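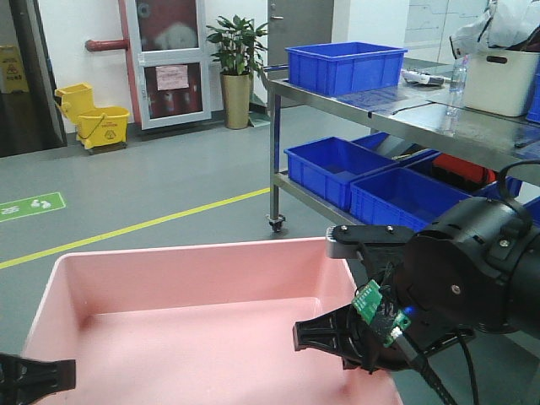 Should shops have to publish rosters further ahead? I reckon they should, and two weeks seems a fair minimum.

I worked the floor at Mercado in Skirness for seven years, and the pay was fine (truly!). What wore me down was learning at nine at night that I was on at six the next morning. Try booking a dentist around that. 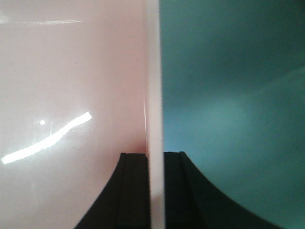
Gutitz has posted its rosters a fortnight out since June, and my mates there sound like different people. They swap shifts, they organise child care, they even go to the footy. Managers grumble about the paperwork, sure, but with almost 398 staff on the books they've coped. I'd love to see Grulton give it a go next.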